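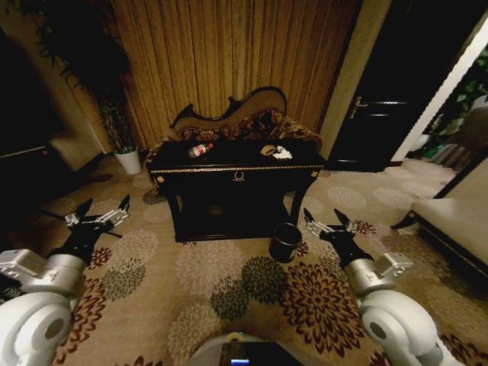
Open grippers, a tipped bottle and the bin: Esteo at the console table in the front room.

The Robot in the Good Room

My grandmother's furniture came to me with one instruction, which was to keep people from putting drinks on it. I have now parked a two-armed robot in front of it and asked the robot to take the drinks off. I like to think this is within the spirit of the will.

The project is called Esteo. It began on a bench at Vanholm, the shared workshop where I pay for a shelf, a key and the right to complain about the dust collector. The goal was modest. I wanted a machine that could go up to a table after company had left, pick up whatever they had abandoned there, and drop the trash in the bin. People do this with one hand while talking on the phone. I gave myself two months.

On the bench, things went very well. The bench at Vanholm is white and flat, the lights are bright, and I had chosen the trash myself. I was picking up clean cardboard cubes and calling it trash. A member who builds canoes watched for a while and asked when I was going to try it on something a person might really throw away. I took this badly and then took it home.

Home is a problem. The console table is glossy and black, with a thin gold trim along the front and a gold wreath in the middle of it, and to a camera it is a pond. A reflection of a bottle looks enough like a bottle that Esteo spent an entire evening being careful around one that wasn't there. Behind the table is the carved settee, which has more curves than my software has opinions about. The carpet is all flower medallions. Early on, the program that hunts for dropped objects reported a great many dropped objects, every one of them woven in.

I could have rolled up the carpet and thrown a sheet over the table. The forum I read would have told me to. But then I would have built a robot that tidies sheets.

So most of the work since has been dull, and I recommend it. I steer the arms by hand through a pick, save the run, move the object a little and do it again. There are 541 saved runs on the drive. A good many show the arm arriving with great confidence just to one side of the thing it wanted. I tried deleting the bad ones and then put them back after a week, having noticed that the bad ones were where I learned anything.

The foot pedal I use to start and stop a recording is from Lernik and was sold for sewing machines. It has outlasted every clever idea I have had about voice control. It also means I do all this in socks, which matters on that carpet, and which visitors remember longer than they remember the robot.

Bottles are the easy part. A bottle has a fat middle and a bright cap, and even lying down it has the decency to point somewhere. Paper is worse. A crumpled tissue is a different shape each time you let go of it. Close the fingers too high and you pinch air; close them too low and you are pressing on my grandmother's lacquer, and I am out of my chair before the pedal is down.

And then there are the thin things, which I had left off the original list because I was hoping to be spared.
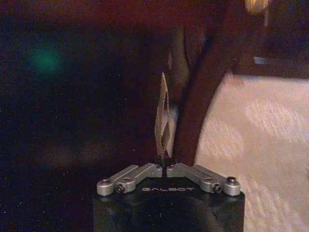 Page last updated: January

Getting the fingertips to meet on something flat and keep it upright is the skill I would now brag about at parties, if I were asked to any. The tips of the fingers do all the work. A card lying on a shiny surface offers them almost nothing to hold, so the trick I settled on is to slide it to where one edge hangs free and come at it from there. I stole this from watching myself pick up a coin. I had to watch for 20 minutes before I could say what my own thumb was doing.

The wrist view has helped more than any other change. From up top, the gripper covers the very object it's reaching for at the exact moment you would like to see it. From down by the fingers you get the maker's name in gray capitals, a lot of blurry upholstery, and a good look at whether you are holding anything. I spent weeks tuning the high view before I gave in. The notes from that period are not suitable for a family magazine.

Then there is the furniture's side of the story. Nic Aodha, the restoration shop that looks after the settee, sent me a page of advice when I described what I was up to. The first line asked whether I had considered a different room. The rest was useful: keep the speed low near carved wood, keep anything with screws in it away from the fabric, and decide in advance where the arms are allowed to go. I drew an invisible wall just behind the back edge of the table. Esteo respects it. The cat, before that, had never respected anything back there either, so I consider the room ahead on points.
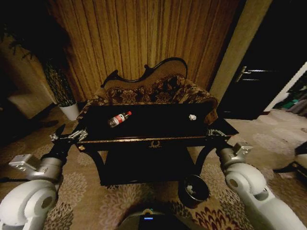
Both arms at the front corners of the table, with a bottle and a scrap of paper on top and another scrap in the bin below.

The bin deserves a word. It's small, black and round, and for a long time I kept it off to one side, where the right arm had to travel a silly distance to find it. Moving it up against the right end of the table did more for my success rate than a month of programming. I have not told the people at Vanholm this. They think it was the new planner.

Looking down into it is still a fuss. A dark bin in the shade of a dark table gives the camera very little, and Esteo has to work out the rim from a few highlights. My fallback is a fixed spot on the floor, which I mark with a strip of tape when there is no one around to object to tape on the carpet.

Handing things from one arm to the other is next. The bottle often ends up on the left and the bin is on the right, and for now the left arm pushes it toward the middle, lets go and waits, like somebody passing the salt to a relative they aren't speaking to. A proper midair handoff works at the bench. At home I have been practicing it over a folded towel, low down, with the pedal under my heel, and I'm told dinner guests may return to the front room once I get through a whole evening of it without using the towel.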